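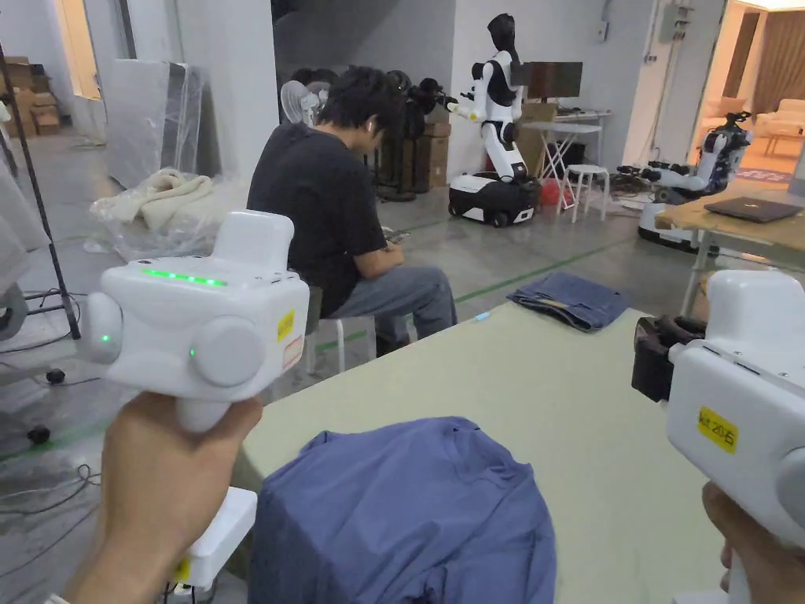

Blue shirt on the green table.

OK, I'm going to say it: take the slow boat! Everybody heading up to Kavavside flies now, and I get it, you're in by lunch. But we took the night ferry from Trolla in July, 409 of us crammed on board with bikes and crying babies and one very smug dog, and I'd do it again tomorrow.

You see the place coming, for a start. By 6 in the morning I was out on deck with bad coffee, watching the islands slide by (freezing, grinning like an idiot). 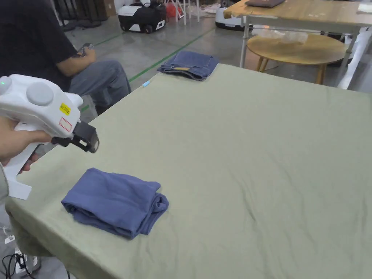
Jeans at the back, blue top up front, both folded.

And it's cheap! My bunk was $61. The flight was $83 before they charged me for a bag, and you don't get to sleep on a plane that short anyway. 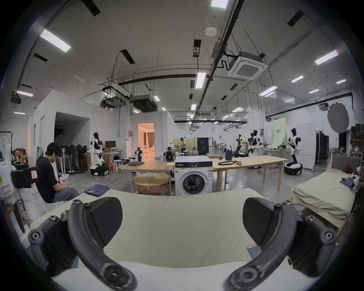
A reader wrote in after my last post to say the ferry is fine until you get weather, and that she spent nine hours on a bathroom floor wishing she'd flown. Fair enough. I'd still go, but I'd pack the pills.

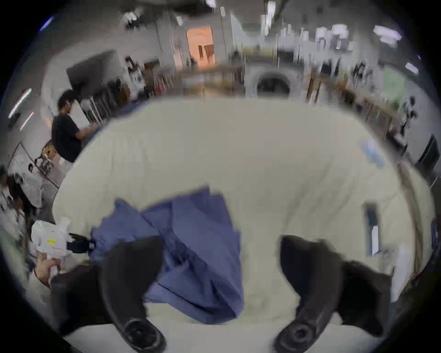

So what would I change?

Food, mostly. Eat in Trolla before you board, because the cafeteria shuts early and the vending machine ate my last coins.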